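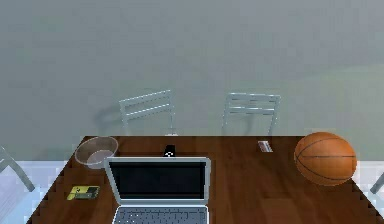

Wood grain is the pattern you get when a tree's yearly growth gets sliced open, and I've been a little obsessed with it since my uncle let me sweep up in his shop. Every year a tree adds a pale layer in spring and a darker, tighter one later in the season. Cut across the trunk and you see rings. Cut along it and those same rings turn into stripes, waves, or the tall pointy arches people call cathedrals. On a reddish-brown table, like the one under the laptop, the darker grain stands out nicely against the warmer color around it. A lot of folks think grain and figure are the same word, by the way. Grain is the direction the fibers run, and figure is the fancy stuff on top (curl, ripple, bird's-eye and so on).

How it's cut

Most boards are plain sawn, meaning the log is sliced straight through like a loaf of bread. It's quick, it wastes very little, and it gives you those big arches. Quarter sawn boards come off closer to the center line, so the stripes run straight - and in oak you also get shiny flecks, which I could stare at all day! Rift sawn sits in between and costs the most at my lumberyard, Mofokeng, where Xolani Chauke once let me go through a stack of 40 boards to find two that matched.

Working with it

Plane with the grain and the shavings come off in long curls. Go against it and you get tear-out, little ragged pits that take forever to sand away. I run my fingers along the edge first, then take a very light pass to check. End grain soaks up stain like a sponge and goes nearly black if you let it, so I sand it finer than the faces. Wood also swells and shrinks across the grain much more than along it, and a wide tabletop screwed down tight will probably split on you sooner or later. Mine did, the first April I had it.

Words you'll run into

Straight grain runs level with the board. Spiral grain twists around the trunk and makes for stubborn lumber. Interlocked grain switches direction every few years, and sapele is the one I know best. Kagiso Sithole calls all three of them "the argument."

Last edited 11/1/20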